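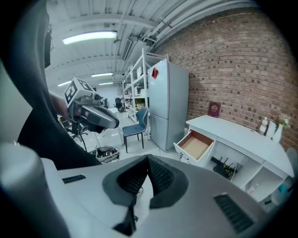

Frigo deux portes contre un mur de briques : faut laisser combien derrière ?

Posté par Emrys Eynon, samedi matin

Bonjour à tous, question rapide. Dans notre local, grand frigo gris clair deux portes, placé devant le mur de briques. À sa gauche une étagère métallique blanche, plusieurs niveaux, des boîtes dessus. Plafond blanc avec poutres, tuyaux blancs qui passent en haut côté mur. Le frigo me semble chauffer sur le coté gauche et il tourne presque tout le temps depuis février. Est-ce que l'étagère est trop près ? Et je peux stocker des cartons au dessus du frigo ou pas ? Merci d'avance, je dois réorganiser avant ce soir.

Mabli Vaughan
Salut Emrys. Oui, ça peut venir de là. Chez nous, à l'atelier Murnuson, même genre d'installation : on a laissé 60 mm de chaque côté et un peu plus derrière, et le moteur s'est calmé en deux jours. Regarde d'abord la notice, ça change selon les modèles. Ensuite :
– débrancher, tirer le frigo, aspirer la grille arrière (la brique fait une poussière pas possible)
– vérifier les joints, haut et bas. Une feuille de papier coincée dans la porte, si elle glisse toute seule le joint est mort
– rien au dessus. 250 mm de vide minimum, moi je fais ça
– l'étagère, la fixer au mur si elle monte haut, avec des chevilles pour brique pleine. Boîtes lourdes en bas
Les côtés tièdes c'est normal sur pas mal de frigos, le condenseur est dans les parois. Brûlants, non.

Harries
Pousse l'étagère et c'est réglé. Le mien est collé au mur depuis des années, jamais eu de souci.

Trukska
Mets un thermomètre dans un verre d'eau au milieu du frigo, une nuit. Si t'es à 4 ou 5 degrés le matin, pas d'inquiétude. Sinon c'est peut etre le thermostat, et là faut appeler quelqu'un.

Commentaires

brungate_803 : collé au mur, mauvaise idée quand même, le mien a laché comme ça

Emrys Eynon : joint du bas foutu, la feuille tombe direct. Je commande. Merci Mabli

Mabli Vaughan : prends bien la référence sur la plaque à l'intérieur avant de commander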